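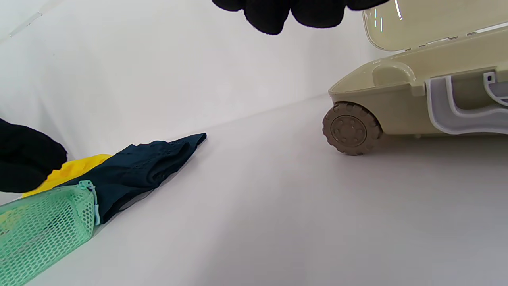 *Figure 2.1. A dark blue garment and a mesh bag with a zipper, with a piece of yellow fabric between them.*

# Chapter 2: Soft Things and Hard Things

In Chapter 1 you learned how to read a care label. In this chapter we start to pack. Before you put anything into a suitcase, you should know which of your things can change their shape and which cannot. It sounds very simple, but many of my students in the housekeeping course at Wannasri lose half of their space because they did not think of it.

A knitted garment is soft. You can fold it, roll it, or press it into a corner. A mesh bag is also soft, and when it is empty it takes almost no place. A case with a hard shell is different. It keeps its own shape, and all the other things must go around it.

My colleague Manee Srisuk teaches this with one question: "What will still fit tomorrow?" She means that a soft pile can be made smaller later, but a hard case will have the same size on every day of the trip.

## 2.1 Sorting before folding

Clear a table and wipe it. A light-colored table is good for this work, as dark clothes are easy to see on it, and so are loose threads and lint. Put the soft things on one side and the hard things on the other. Do not fold yet. 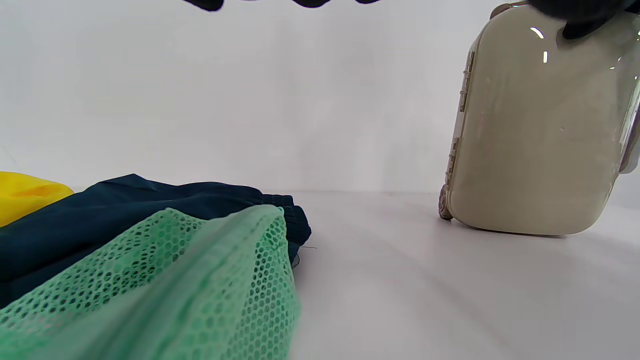 *Page last changed: November 17, 2022*

The hard-shell case in Figure 2.2 stands on the right, and the fabrics lie together on the left. With this order you can compare them before you decide anything. Look also at the thin thread at the end of the dark garment. A thread like this should be cut with small scissors and never pulled, even if you are in a hurry - pulling can open a seam.

**Key words**

- **shell**: the hard outer part of a case
- **latch**: a part that keeps two halves closed
- **mesh**: a fabric made with many small holes
- **seam**: the line where two pieces of fabric are sewn together

## 2.2 What goes in the mesh bag

Use a mesh bag for small, light clothes that you want to find quickly. Air can pass through the holes, and you can often see what is inside without opening the zipper. Close the zipper slowly and keep the fabric away from the slider with one finger.

Do not put a damp swimsuit in the same bag with dry clothes. Take 2 bags for this, in different colors if possible.

**Before you continue**

Choose 9 things from your own closet and sort them as in Section 2.1. Write the soft things in one column of your notebook and the hard things in the other. Keep this page, because we will need it again for the weight table in Section 2.3.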